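Play kitchen sorting: what do you keep and what goes?
Forum: Home and Tidying > Children's things

fumberg_mum
Posted February 15, 2025

Right, I need some outside opinions. Our play food lives all over the house and I've finally put a white table in the back room so I can sort it properly before my sister's two come to stay. I've started with the pieces that get used every day, and the ketchup is first on the list because everything in this house gets pretend ketchup on it, including the pudding. 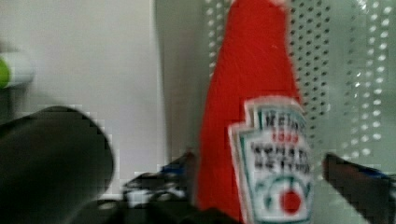
What I'm trying to decide

1. Does the ketchup go with the food or with the pots?
2. Do full-size things belong in a play set at all?
3. One big box, or several little ones?

My shelf is 62 cm wide, so several little ones would be a squeeze. I did look at the Plasemetti stacking trays but I'm not made of money!

Nygård_Nell
Food with food, always. I did mine by type and it lasted one afternoon — then the plates were in the doll's bed again. How much have you got, really? If it's only a tableful I'd not bother with trays, I'd just tip the lot in a basket.

fumberg_mum
It's a tableful now, yes, because I've been strict. Fruit, the ketchup, the big oval plate, the green one with the handle and something blue to serve soup in. They're going in the black suitcase if I can't settle on a box (it's what they travelled in last June and the children like dragging it about). 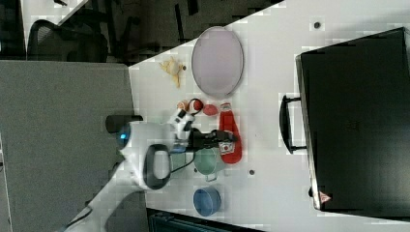
Is a big plate worth keeping when it won't fit in the box with everything else?
Keep it and stand it upright behind the box. Mine gets used as a tray more than anything, and I'd miss it far sooner than the small ones.

That last bit was me asking and my sister answering over the phone, by the way, I typed it in as we went. She's got 21 years of childminding behind her so I tend to do as I'm told.

Roald Lundgren
I'm going to disagree with your sister. Anything that won't go in the box gets left out, then trodden on. We had a plate like that in Etadville and it spent its whole life under the sofa. Fewer bits, smaller bits, lid on.

fumberg_mum
Ha, fair, but mine would riot. I'm wavering on the green and the blue though. They take up more room than all the fruit put together, and the fruit is what they fight over.

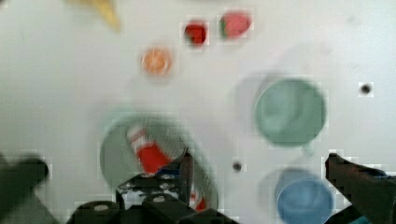 Ronja Bråten reckons the cups and bowls are the last things anyone should get rid of, as a child with a cup and no food will still play cafés for an hour, and a child with a heap of fruit and nothing to put it in just throws it.

Nygård_Nell
Agree with Ronja there. Roald, you'd have them playing with a lid and a spoon.

Roald Lundgren
I would, and they'd be perfectly happy. Suitcase is a daft idea as well, sorry. Fingers in the catches.

fumberg_mum
Fair point about the catches, I'll go and have a look at them. Cups stay, plate stays, and I'm putting the ketchup in with the fruit. Does anyone have a lidded box they like that's under 62 cm?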